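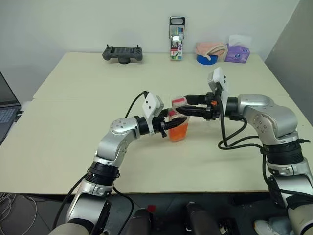 What is a stirrup cup?
A parting drink, handed to a rider already in the saddle. The name covers both the drink and the vessel.

Usually port or sherry, sometimes whisky. Older cups often have no foot, so they can't be set down until empty - many are shaped like a fox or hound head. Silver is common, pottery too.

Custom is old in Scotland, where it goes by doch-an-doris, "drink at the door". Spellings vary alot.

Collecting
Ilse Martens sorts cups into 2 groups, animal heads and plain. Cor Dekker adds a third for glass, not widley used. Pairs are harder to find than singles. Worn ears and repaired rims lower the price.

See also: Loving cup, Quaich, Rhyton

Page last edited August 2, 2019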